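Home Karaoke and Band Practice Tips: Getting Decent Sound Out of an Ordinary Lounge Room

I love a loud house. We've had singing nights at our place in Lodilside for years now, and between the karaoke crowd and my own band (we're called Komel, we do mostly eighties covers, we're better than we sound) I've picked up plenty of tricks for making a plain old room behave itself.

Start with the speakers. Get them up off the floor and out of the corners, because corners make everything boomy. Ear height for a standing singer is lovely. Ours sit on two old bar stools with a folded tea towel under each one, and the difference in the bass was huge — I rang Malou Kvaran straight away and made her come over and listen!

Never point a mic at a speaker. If you get that awful squeal, turn the mic down first, then move the singer, then start fiddling with the treble. Cupping your hand around the head of the mic makes it worse, no matter how cool it looks.
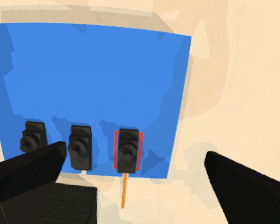
Hard, bare walls are what make a voice sound like it's coming from the laundry. Hang something thick on them. A doona works, so does a heavy moving blanket from the op shop, and you want it a little way off the wall if you can manage it. Colour is up to you, and I'm very fond of a medium blue against pale beige, which keeps the room cheerful in the daytime when no one's singing. Cover the wall opposite the speakers first and see how you go before doing the rest.

Leads! Coil them loosely, over then under, and tie them with a strip of old stocking. Tape down any that cross a doorway. I label both ends with a bit of masking tape and the name of whatever it plugs into, and packing up takes me 7 minutes on a good night.

Mic grilles get pretty revolting after a party. Unscrew the metal one, wash it in warm water with a drop of dish soap, go over it with a soft toothbrush and let it dry completely before it goes back on. Overnight is best.

Last one, and it's about the neighbours. Drop a note in the letterbox on the Wednesday before, put your mobile number on it, and shut the windows on their side. Nosipho Khumalo next door now sends requests, mostly power ballads, and she has excellent taste.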